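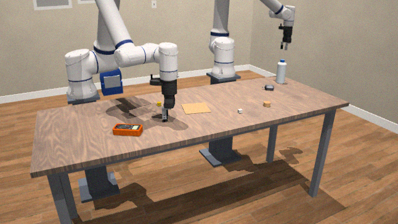
One parent at the Wurnach open evening asked why a teacher should get to use software for feedback when the kids aren't allowed to use it for the homework. Fair question. I gave a bad answer on the spot, so I'm trying again in a thread.

Background: I teach ninth and tenth grade history. In February our school got access to Fandex, a program that reads student paragraphs and drafts comments on them. Teachers see the drafts first. Students only see what we approve.

The district bought it through Mertens, the same supplier that handles our gradebook. Teachers had one training session on it, mostly logins.

My load is 10 short writing assignments per class over the year. Each one is 200 words for ninth grade and 400 for tenth. I used to hand them back a week and a half late with a check mark and one line in the margin.

With Fandex I hand them back in 2 days. So the first part of the answer to that parent is that students now get their work back while they still remember writing it.

The second part is less comfortable. For the first few weeks I approved nearly everything it drafted. The comments looked fine. They were polite and spelled right, and I was tired.

Then a student came to my desk with her paper and asked what "consider deepening your analysis" meant. I had approved that comment and I couldn't tell her. We read her paragraph again together and I thought the analysis was good. The problem was that she had the order of two treaties mixed up, and the comment hadn't mentioned it.

I went back through that whole set after school. The drafts were decent on sentence problems and on missing sources. They were weak on whether the history was right. They also praised every opening sentence, including a few that had nothing to do with the assignment.

What I do now: I read the paper first, with the drafts hidden. I write one comment myself, on the content. Then I open the drafts and keep the ones about grammar and citations if I agree with them. I delete the rest.

It takes longer than clicking approve, obviously. It's still faster than what I did before – most of the time I save is in not typing the same note about commas for the whole class.

I also mark which comments are mine and which started as a draft. A couple of colleagues think that's unnecessary. I'd want to know if I were the student.

Grades stay with me. Fandex can suggest a score and I've turned that off. I tried it on one set and noticed I was moving my own number toward the suggested one before I'd finished reading.

Back to the homework question. The point of the assignment is for the student to practice putting an argument together. If the software does that part, the practice didn't happen. If it flags a missing page number on my side, the student has still done the writing.

I know that only holds if I really do the reading. Between February and spring break I often didn't, and the parent was right to push on it.

Somebody will ask about privacy. Student names are stripped out before the text is sent. I don't know how long the paragraphs are stored. I've asked the district and haven't heard back. Will add the answer to this thread if I get one.

Jirnley High is starting with the same program in the fall. If you teach there and want my comment template or the settings I changed, send me a message – it's one page and you can have it.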